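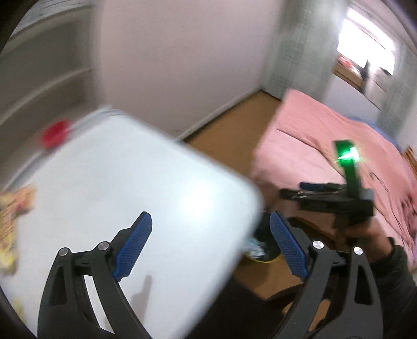 The maker wanted to do this at 6 in the morning, before work, so that's when we talked. Coffee, a bad connection, a lot of "hang on, let me grab it."

The project is called Ornar. Hand-held grippers, built at home, in a bedroom. You hold one, squeeze, pick things up the way you'd want a robot to do it, and the recording goes to the arm later. That's the plan anyway. The arm isn't finished.

"I started with the arm, like everybody," they said. "Spent a winter on it. Then I had this arm and no idea what to teach it. So I went backwards and built the hand."

Why two of them?

"Try folding a shirt with one."

Fair.

The fingers are black, jointed, with cut-outs all the way up the frame. First set was solid and the builder's wrist gave out after an hour of picking up socks. Cutting holes was a weight thing, then it stayed because it looked good. Blue pads on the inside, with a diamond pattern.

"The pads took longer than everything else put together. Smooth ones, paper slid right out. Then I did ridges, and ridges only work in one direction. Diamonds was the answer. I should of done that first, every pair of pliers in the drawer has it."

The pivots are screws. Not pretty bearings, screws. Over-tighten and the linkage binds, leave them slack and the tips wander. There's a dab of thread locker on every one now, after a finger came apart in the middle of a session.

Money. I asked, they winced. Around the time of the second redesign it stood at 600 dollars, parts only, and that includes a batch of linkages from Drurnow that came back mirrored. "My fault. I sent the wrong file. They're in a box, I can't throw them out."

And the green light on top?

"Best thing on it. I used to do a whole session, get to the end, nothing recorded. Now green means it's on. I made it too bright. It's way too bright. I'll put tape on it some day."

So far there are 351 recordings they'd call usable. The goal is 2,000 by November. Most are short – pick up, move, let go. The work gets done sitting down, mostly, with whatever is in reach. Trash into the wastebasket is a favorite, it's easy to reset.

"You tip it out and go again. My evenings are putting garbage in a basket, taking it out of the basket. I love it, I don't know what to tell you."

They bring the grippers to Insaurralde, a shared workshop across town, when something needs the drill press. People there pick them up and start pinching each other's sleeves within a minute. One member wanted to buy a pair on the spot. No, was the answer, not until the trigger is fixed.

The trigger. Long story. It's on version 3 and still sticks when it's humid. The spring is wrong, or the slot is wrong, depends what night you ask. The next one borrows a return spring idea from Ustow, an older hobby arm the builder took apart years ago and never put back togehter.

I asked what happens if the arm never works.

"Then I've got a really nice pair of tongs." A pause, something dropped. "No, it'll work. The shoulder joint's on the desk. I just need a weekend."

Then they had to go, the bus was at 7.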